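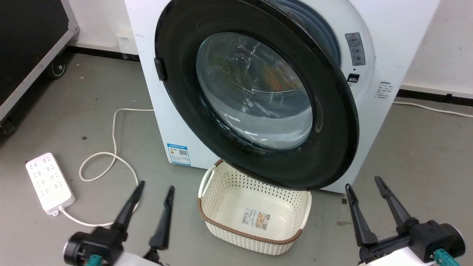 The Last Sock in the Drum

I do my laundry the way my mother did, which means badly and all at once, so when a company called Joltstead told me I could come to Arnstead and watch a robot take on the washing machine, I packed a bag the same night. (The bag was full of dirty clothes. I had hopes.)

You've read the big claims, I'm sure. So have I, for years. What I wanted to know was a much smaller thing: can a machine get my shirts out of the washer and into a basket without me standing there? Open the door, reach in, pull, drop, reach in again. My nephew could do it at four, if you bribed him.

The person in charge of laundry at Joltstead is Timothée Pichon, a soft-spoken man who used to fix elevators and still takes the stairs. His robot is called Gilbert. Gilbert has two arms, each ending in a pair of black fingers, and it works at a front loader with a cream-white basket with a brown rim sitting right below the door. That's the whole job site. A washer, a basket, a concrete floor with cords lying on it like in any garage I've ever rented.

I asked about the cords. "Your house has cords," Pichon said, and went back to his screen.

I stayed for 19 loads over my visit and I loved almost every minute, even the slow ones, and boy, there were slow ones! Towels go pretty well. A towel is a big friendly thing and there's always a corner to grab. Jeans are okay. A fitted sheet is a monster — it winds itself around everything else in the drum, and when Gilbert pulled on it, half the load came along and hung there over the lip of the door while we all held our breath. It got the sheet out. It also got two pillowcases on the floor, and it left them there.

And then the socks. A wet sock likes to stick flat up against the top of the drum, where you or I would find it by feel. Gilbert mostly looks, and feels very little. Pichon's team has been on the sock problem since February and he talks about it the way other people talk about a bad knee.

Of those 19 loads, Gilbert emptied the drum completely on 3. Its quickest full load took 241 seconds. I did the same load myself, with coffee in me and people watching, in a time I'm going to keep private, but I was not worried about my job as the family laundry person.

The part that surprised me was the door. I'd figured a door would be easy, but the catch on every brand lets go a little differently, and Pichon has a list of 138 models he would like Gilbert to open. He was cagey about how many are checked off. A rival outfit over in Solemberg skips the problem by having a person open the door first, and he had a few words about that, most of them in French.

So would I want one? Not yet, and not at any price they hinted at. A robot that gets most of the wash out and leaves a sock behind still sends me down to the basement to check. But I keep thinking about my neighbor with the bad back, who can't bend to a front loader at all and lets it pile up until her daughter visits. Most of the wash would suit her fine.

I did finally ask if Gilbert could run my own bag through. It took out both sweatshirts and a pajama leg, then stopped to think. I finished the rest by hand and drove home with it damp in the trunk.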